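Open Day at the Wevonham Automation Laboratory

Members and guests attended the annual open day of the Wevonham Automation Laboratory on July 12, 2024. The laboratory had limited each tour to 20 visitors, and a second tour was added in the afternoon to meet demand.

The program opened with a short talk on the Prara project, which began in April. Prara studies how a robot arm with a simple two-finger gripper can pick up and hold small household and office items. Much of the early work is carried out in simulation. Staff explained that a computer model of the arm, the room and the object allows a task to be repeated many times before any equipment is switched on. The present collection holds 628 object models, prepared by the Humphreys group, and further models will be added before the end of the year.

Visitors then moved to the Allum Room for the main demonstration, in which simulated tasks were shown on a large screen. Each object was tried 1000 times, with small changes made to its starting position and to the lighting. The results were then sorted by the type of grip used. Turned handles received particular attention. A handle that swells and narrows along its length offers few flat areas to hold, and the angle at which the fingers close has a marked effect on how the object sits between them. Staff also spoke about objects with a clear working end, such as stamps, brushes and keys – items that must be held so that this end remains free.

A discussion of 30 minutes followed. Questions dealt mainly with the cost of the software, the training of new staff and the differences between simulated and physical friction. The laboratory acknowledged that friction remains the weakest part of its models and that measurements on real materials are still in progress.

The Society thanks the laboratory for its hospitality. Members who wish to receive the printed summary of the talk may request a copy from the Society office. Details of the next visit will appear in a later issue.
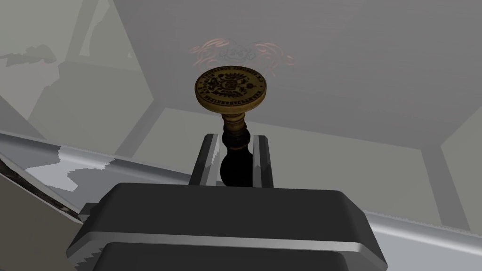 Was the Prara demonstration carried out with a physical robot arm?

The tasks shown in the Allum Room were all simulated and were presented on a large screen.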